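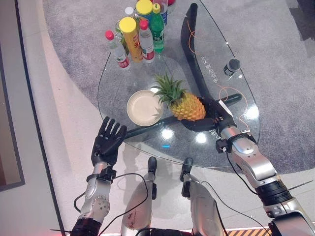

Pineapple and plate on the glass table.

Gundari: a small collection of household recipes

Welcome, and thank you for stopping by! Gundari is a plain text collection of recipes that were handed round the Nurnholm cookery evenings for years on scraps of paper, and which I finally sat down and typed up over a rather rainy August.

What's in it
There are 50 recipes, one file each, of which 16 are puddings (we do like our puddings, I'm afraid). Every file gives a title, the number of people it feeds, the ingredients and then the method, in the cook's own words wherever I could read them.

Amounts
Weights are in grams and spoons are level. Older recipes measured in cups have been left alone — everybody's grandmother had a different cup, and I didn't like to guess.

Known problems
The Hellström ginger cake has 2 versions which disagree about the oven. I've kept both. A few soups have no serving number at all.

Using it
Copy, print and change whatever you like, but please keep the cooks' names with their recipes. Corrections are very welcome, however small.

Vilgot Bråten, October 2020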